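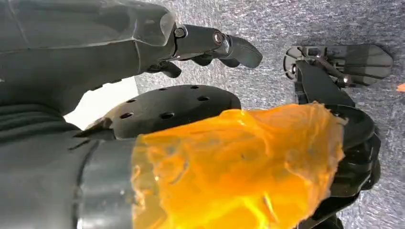

Savport Makers Club — Workshop and Storage board

Thread: Slotted card organizers, keep or replace?

benchdog4
December 28, 2018
I want to settle the organizers before the February cleanout. The thin brown wood ones with narrow slots work for the gold cards, but I can't read a label once a card is down in the slot. Brekgate sells a plastic tray with wider slots. Any objections?

tallow_k
Yes. Wider slots mean the cards lean and slide under each other. We had that at the Nustbridge shop and went back to wood within a year.

benchdog4
Were those the deep trays or the shallow ones?

tallow_k
Shallow.

mr_grommet
I'd keep the wood and put numbers on the front edge. Paint marker is fine. The partitions are thin, so don't try to write on those.

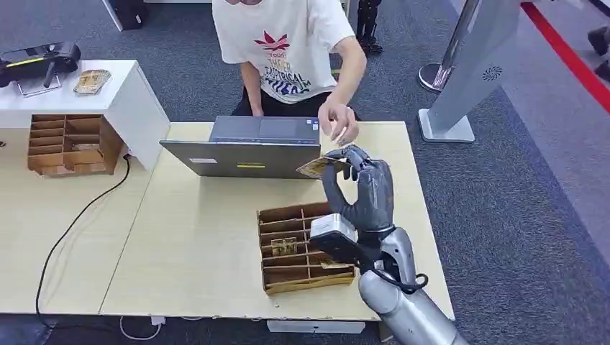
I'd also leave the box on the table where people sit to work. If it goes on a shelf, cards get left next to the laptop and someone else has to file them.

pinfeather
Disagree about the table. It's crowded once a laptop is open. Hang both under the desk units and pull one out when you need it.

tallow_k
Hanging is OK for storage — it's a pain if you're handing cards back and forth.

benchdog4
OK. Wood stays, numbers on the front. I'll ask Cruickshank for a price on 2 spares. Still undecided on hanging.

pinfeather
Put me down for hanging.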